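What I Learned From Cutting Every "Suddenly"

July 2018

I finished the fourth draft of my novel last week and I am still a little giddy about it, so forgive me if this post wanders. I want to talk about scene transitions! I know, I know. It sounds like the part of writing you sort out with a line break and a cup of coffee. That was my plan too, for three drafts.

The book is called Sillero, after the ferry town where most of it happens, and it jumps around a lot. There are two sisters, a missing boat and a court case that drags on through one very wet spring. Somebody is always walking out of one room and turning up in another. My first readers all liked the rooms. What they didn't like was getting from one to the next.

Ratih Gunawan marked it up for me in green pen. Next to chapter two she wrote "where are we?" and next to chapter three she wrote "WHERE ARE WE?" and by chapter six she had given up on words and was drawing little compasses. I have those pages pinned over my desk and I love them dearly.

So in April I sat down and did something I'd been putting off. I pulled the first and last paragraph of every scene into a separate file and read them straight through, nothing in between. I can't recommend this enough. It takes one long evening, it's a bit embarrassing, and you will see every habit you have.

My big habit was "suddenly." Some poor door was always suddenly opening. I started 25 scenes with something sudden, and in most of them the thing wasn't sudden at all. A letter had come. The tide had gone out. (Can a tide go out suddenly? Mine did, twice.) I was using the word to wake the reader up after a jump, when what the reader wanted was to know who was in the room and how much time had gone by.

The other habit was ending every scene on a line of dialogue that sounded important. "You should have told me," says Pia. Break. "Then we're both liars," says Marta. Break. One of those is great. Five in a row and you can hear the organ music.

Once I could see the pattern, the fixing was a joy. I'm serious, it was the most fun I've had with this manuscript since the first draft.

I gave myself a rule of two sentences. By the end of the second sentence of any scene, the reader has to know whose head we're in, where that head is, and whether it's later the same day or weeks on. I don't mean a label at the top saying "Harbor office, Thursday morning" (though plenty of thrillers do that and I gobble them up). I mean a working detail. Here's one of my old openings:

"Suddenly the phone rang. She didn't want to answer it."

And the new one:

"Marta let the harbor office phone ring while she finished the sandwich she'd bought for breakfast. By noon it had rung so often that the clerk put a cushion over it."

It's longer, yes. But you know who, you know where, you know the morning is gone, and you've learned something about Marta that I used to spend half a page explaining later. I got to cut that half page! The whole draft came out 1,258 words shorter even with the longer openings, and I didn't miss a single one of them.

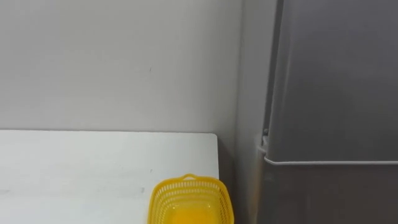
Duvoseck Fiction Writers' Circle

Endings were harder. I took the scenes in batches of 8 and tried stopping each one a paragraph early, just to see. Some of them fell flat and I put the paragraph back. But a surprising number were better, and what they had in common was that they now ended on something a person did. Pia rinses the cup and puts it back wet. Marta goes out to the car and sits in it. The important-sounding line was still there, a few sentences up, where it could do its job without a drumroll.

Nabila Lumenta, who reads more mysteries than anyone I know, had a great thought about this when I read two versions aloud to the circle. She said a scene ending should lean toward the next scene, the way you lean toward the door before you've said goodbye. I have been trying it ever since. If Marta is going to see the lawyer, I let her look for her good shoes. Then we can break, and open in the lawyer's office, and I don't have to walk her up the stairs.

Ilham Nugroho disagreed, and I want to be fair to him because he made me think. He likes a hard cut. His stories jump from a wedding to a tax audit with no warning and the jolt is half the pleasure. His point was that leaning works when the reader is meant to be comfortable, and there are places where you don't want that. He's right! There's a chapter late in my book where Pia loses most of a night, and I had smoothed it out along with everything else. I went back and roughed it up again. No lean, no two-sentence rule. She's on the ferry and then she's in somebody's kitchen with her coat on, and we're as confused as she is. It only works because the chapters before it are clear.

If you want to try the evening-long version of this, all you need is a blank file and some nerve. Copy in the openings and endings, leave the middles out, and read it aloud if nobody at home minds. Mark the words that keep showing up. Mark the places where you don't know what time it is. Don't fix anything that first night, just mark. I broke that one immediately and spent an hour polishing a scene I later threw out.

I'm moving on to chapter lengths now, which I suspect is a whole other mess (chapter nine is enormous, and chapter ten is a page and a half). Tirta Liew has offered to read the next batch and I'm printing it tonight. If you have a favorite scene break, in your own work or in a book you love, put it in the comments. I want to steal from all of you.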